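Fistotstead FAQ: the tabletop stack, from the person who answers the email

I maintain Fistotstead, the little control and perception package we use at Susedska for our play-kitchen table. I keep getting the same questions, so I've put my answers on one page. If you're stuck on something else, write to me and I'll probably add it!

What we run it on, with the table views from above and the wrist camera mixed together:
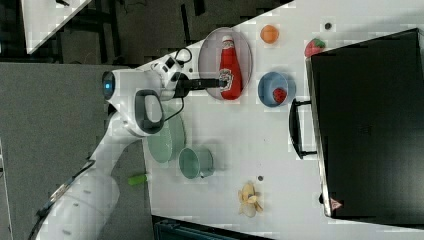
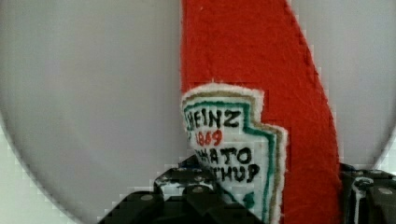
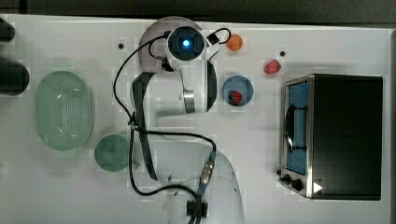
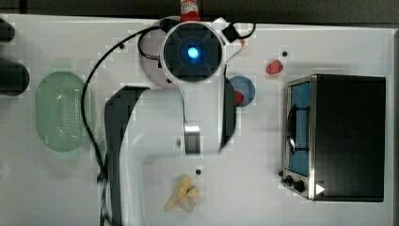 Do I need a wrist camera, or will an overhead one do?

You can start with overhead only. It's great for layout (where's the colander, where's the banana, which way does the oven door face) and pretty bad once the arm leans in and covers the thing you're after. The planner uses the table view to get close and the wrist view for the last bit. If you only have one, set wrist_view to off and expect more retries.

Why does it lose the ketchup bottle when it's already between the fingers?

Because up close the felt fills most of the wrist picture, and the detector was trained on whole objects. I match on the label patch instead. The border and the big letters hold up well even when the start of a word has curved out of sight. Turn on close_match and give it 7 reference crops from different angles — fewer than that and it gets jumpy.

Can it tell two strawberries apart?

Sort of. They get an ID by position, so the one on the blue plate and the one over by the oven stay separate as long as you don't swap them behind the arm's back. Say "the strawberry on the plate" in your task file and you'll be fine.

My planner swings the cable into things. Help?

Been there. The cable isn't in the stock collision model, so I add it as a fat, soft tube along the outside of the arm. Version 8 has a setting for this called cable_pad. It makes some paths longer and I leave it on anyway.

How fast does the planner run?

I cap it at 300 milliseconds per plan. If it can't find a path in that time it backs off and tries a different approach angle. You can raise the cap, but the arm will feel sleepy.

Does it work with the Molldale gripper driver?

Yes, from the August release on. The older Vaněk driver still works too, but it doesn't report finger force, so you have to guess your closing width for squishy stuff like felt.

Where do I find the logs?

In the runs folder, one file per attempt. Please attach the whole file when you write to me, even the boring start of it.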